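Desk Things: Sorting Out the Shared Tables
Members' Newsletter, April 2018

Karkanora has 40 desks over its two floors, and until this winter most of them had a pen cup, a stapler and a drawer full of other people's rubber bands. In January we asked members what they would change about the shared tables. We got 121 replies, and the most common complaint by a long way was small stuff. People could not find scissors. People found four dried-out markers for every good one. Several of you wrote at length about the drawers, and one reply went to two pages.

So we have been going through it all, table by table. Bülent Toprak and I did the upstairs tables, and Kaan Sezer took the ground floor with help from Doğukan Yazıcı. This is a report on where we have got to and a few requests for how to leave a table when you are done with it.

First, the drawers are going. They will be taken out of the long tables over the next few weeks and the tables will stay as plain tops. If you have anything in a drawer that you want to keep, please move it to your locker. What is left will go into a box at the front desk, and you can look through the box until it gets too full to close.

Second, each table gets an organizer. We tried three kinds. The bamboo one from Inard looked good but the slots were too narrow for anything wider than a pencil, and it slid around whenever someone leaned on the table. The clear plastic one was fine until Kaan dropped it. The one we settled on is the black mesh kind. It has a tall compartment on one end for pens, markers and scissors, and a low open part for whatever you are using that day. You can see through the mesh well enough to tell whether there is anything in there, and dust falls through it, so the table needs a wipe underneath now and then.

We bought 20 to start with. The other tables will get theirs when the next order comes in, and in the meantime please don't carry one from table to table. I know it is tempting. Two have already gone upstairs on their own.

A few notes on what goes where, from the people who have been using them:

Markers and pens go in the tall compartment, cap up if you can manage it. Doğukan prefers cap down for the markers and says they write better. I have tried both and can't tell the difference, but we need to pick one so that people can see at a glance if a cap is missing, and cap up it is.

Scissors go in the tall compartment too, points down and handles sticking out. The pairs with colored handles are the shared ones. If you have brought in your own pair, put your name on it with a bit of tape or it will get treated as shared.

The low open section is for things in use. Sticky notes, a calculator, an eraser, the tape if it fits. It is not meant for storage and we will clear it on cleaning nights. Please don't stand a coffee cup in it. The mesh is fine with it but the papers next to it are not.

Tape rolls have been a problem all along. The wide ones don't fit in anything. For now they can stay on the table, on their side and away from the edge, and we are looking for a hook or a short rail that would hold them.

Small pieces - nuts, screws, push pins, paper clips - go in the little two-part trays, never loose in the mesh organizer. The pins fall to the bottom and you find them with your fingers. Sort them if you have the time. If you don't, put metal things on one side and everything else on the other, and someone with more patience will do the rest. Loose nuts left on the table also mark the top when somebody puts a laptop down over them, and we had to sand out a row of little dents in one of the Gamage tables last month. Bülent did that on his own time, and he did a very good job of it.

Foam boards and cutting mats can lie flat on the table while you work. At the end of the day they go back in the rack by the stairs, standing on their long side. The boards that have been left leaning against the radiator are all bent now. If you want a bent one for packing or a craft project, ask at the front desk and it is yours.

Plants are welcome. Sebastian Pop asked whether the artificial ones count and they do, as long as they are small and somebody dusts them. Put the pot toward a back corner so there is still room to spread out a drawing. Real plants need a saucer. We have spare saucers in the kitchen, on the shelf over the sink, next to the vases.

The wood tops themselves are getting oiled again. The two tables nearest the windows were done first and the rest will follow in pairs. A sign goes up the day before. When a table has its sign, please take everything off it in the evening, including the organizer, and use one of the round tables downstairs the next morning. The oil smells a bit but it clears by lunch with the windows open. 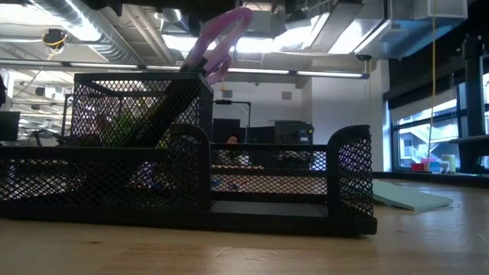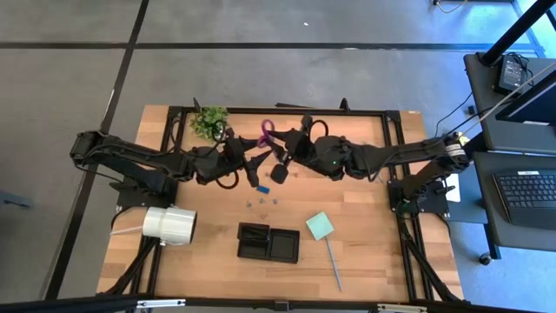
Top, one of the mesh organizers on a table; bottom, a tabletop with a potted plant in the corner and a two-part tray.

We still need a few things and would rather not buy them new. If you have any of these at home and don't use them, bring them by:

Small lidded jars, washed, labels off
Working markers in dark colors
Left-handed scissors (we have one pair and it is always out)
A label maker, or tape for the one we have

The supplier in Eltville who made the table tops has offered us offcuts, and Kaan thinks they would make good shelves for the supply corner. He will put up a drawing by the front desk. Write on it if you have an opinion about the height.

Questions about lockers go to Bülent. For anything else about the tables, leave me a note at the front desk or catch me upstairs most mornings.

Selim Uysal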